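The Table Setter of Alness Is Not Impressed by Your Napkin Rings

5/20/23

Print this page | E-mail this article

The first thing she does is take away my coaster.

"You don't need that," she says, and puts my coffee straight down on the wood. "It's a table. It's been a table for longer than you've been a person."

We are in the dining room of her house in Alness, where for the past 30 years she has taught people how to lay a table. She would like it known that she does not teach etiquette. Etiquette, she says, is what people learn so they can feel bad at weddings. She teaches where to put the plates. She agreed to talk on the condition that I leave her name out of it, on the grounds that everyone who needs it already has her phone number.

The business began by accident. She was working the counter at Llorente, the china shop on the main street that closed in April after a going-out-of-business sale that lasted, by most local estimates, four years. A customer asked her what a charger was for. She said it was a plate for people who didn't have enough plates to wash. The customer bought eight, then asked her to come over and show her how to use them.

"I charged her two dollars and a slice of cake," she says. "I've gone up since."

How far up she won't say, though she does tell me that the last dinner she laid used 638 separate pieces, counting spoons, and that she was home by nine.

Her own collection lives in two cupboards and what used to be a linen closet. She had it insured once, and the man from the insurance company made her write everything down. The list came to 2442 items. She has not had it insured again.

"It was the gravy boats that upset me," she says. "I thought I had maybe five."

I ask what people get wrong. She breathes in through her nose, and I realize I should have brought a second notebook.

"They match," she says. "They go out and they buy the box. Everything in the box is the same, and they put it all out the same, and then they sit down and they look like a staff canteen." She has nothing against a set as such. Her everyday plates are Stenine, a plain line that she recommends to newlyweds and people who have recently been divorced. But she likes a table where the plates are related and not identical - "cousins," she calls them.

Cream is the color she goes back to. White shows you up, she says, and anything with a pattern tells you what to cook. She went through a black phase in the nineties and won't discuss it except to say that nobody should eat soup out of a hole.

Print | E-mail

Then there are the flowers. The standard advice is to keep them low so guests can see each other. She considers this and asks whether I have met many guests.

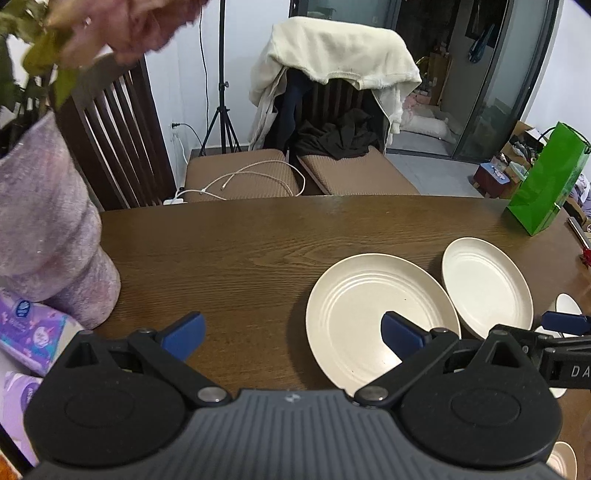
Cream plates look best on dark wood, she tells me, and then she leaves me to get on with looking at hers. The ridges are what she pays for: rings running around the flat of the plate, so there is something to see before the food comes. Two of them are out on the brown table with their edges touching, one wider than the other, cousins if ever I saw them. The vase breaks every rule about height. It is lilac and gray and pink all at once, folded and twisted up to a pointed lip, with big dusty-pink flowers on top. I say it is a lot of vase. "It's supposed to be a lot," she says. "The plates are being quiet so it can talk." As for the bright green gift bag standing at the corner with its dark cord handles, she is not taking questions. A present, in her view, should be left on the table until somebody can't stand it anymore.

The vase came from Plultero, a pottery she describes as "two brothers and a kiln, and they're only speaking to the kiln." She had wanted something plain. She came home with that, drove back the next morning to return it, and sat in the car outside for a while with it on the passenger seat, belted in.

"I thought, well, it's had a nice drive," she says.

She has been asked to write a book. A publisher took her to lunch to talk it over, at a restaurant where the bread came on a piece of slate. She moved the bread to her side plate, wiped the slate with her napkin and handed it to the waiter, telling him it had come off the roof. The book has not been mentioned since.

I ask if there is anything she would never put on a table. Place cards, she says. Candles that smell of anything. Elbows are fine. She used to mind phones, but now finds that a phone laid face down covers a stain very nicely.

My coffee has gone cold by this time, and when I pick up the cup there is a pale ring on the wood underneath it. We both look at it.

"Hm," she says, and slides a plate over the top.

Print this page | E-mail this article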